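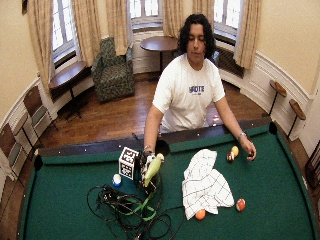 Pool table as a work surface for hand demos: keep it or move?

Posted in Data Collection by Zerrin Gündoğdu

I'm gathering hand demonstrations for a small policy we call Bririne. The tasks are all pick up, move, put down: billiard balls, a cloth, a plastic parrot, whatever else is on the table. The wearer has a sensor rig on the hand with a marker cube on top, and there is also a separate handheld gripper with its own camera. We have 1,008 episodes so far, all on green felt.

Two things bother me. The rig cable ends up in a heap on the felt along with its strap, so it is in nearly every episode. And the room has tall windows on the curved side, so the light changes a lot between morning and late afternoon. Should I throw these out and start over on a plain table, or keep going and fix it as I go? Training is in January and I have the room every Wednesday until then.

3 comments

tveit_bench

Keep them. I would not throw out 1,008 episodes over a cable. What you need is for the cable not to be in the same spot every time. Move the heap between episodes, and for a good share of them run it off the side of the table completely. If it always sits on the left, the policy can learn to use it as a landmark, and then it does badly the day the cable is gone.

Same with the light. Record the time of day for each episode and hold out one whole session for testing. Don't mix episodes from that session into training.

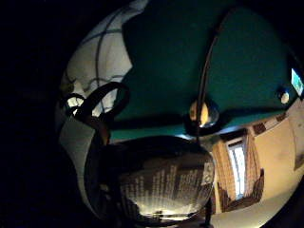
Also check the gripper camera separately from the fixed one. A wide lens that tips upward picks up a lot of ceiling and window, and auto exposure will follow the window. Lock the exposure at the start of a session and look at the first few clips before you record the rest. We lost 45 episodes at Farnness because we only looked at the end of the day.

1 comment

Dititz

just get curtains and close them. worked for me. felt is fine

Marlow_K

I agree with keeping the set, but I would add a second surface now. We had 1,681 episodes on one table and the results on any other table were poor. Adding 90 on a bare wooden one helped more than I expected. Keep the same objects at first so only the surface changes, then swap the objects.

Two smaller points. Balls roll, so wait until everything is still before you start the clip, or the first second is noise. And have more than one person wear the rig if you can. People reach for a cloth in very different ways.

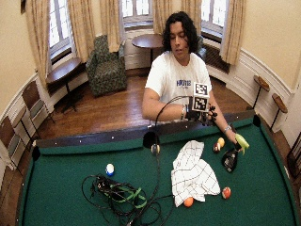
How do I label an episode where the wearer drops the object and picks it up again?

Keep it as one episode, mark it as a recovery, and note the time of the drop. Leave it out of the success count, but don't delete it. Those clips are useful later when you want the policy to try again after a miss.

5 comments · 12 shares

Related topics
Marker cube drops out of view when the wrist turns
Syncing a fixed camera with a hand-held gripper camera
How long should one episode be?
Cloth folding: start from flat or from crumpled?

Get the weekly digest of new answers by email. You can unsubscribe at any time.

This site uses cookies to keep you signed in and to count visits. Accept / Settings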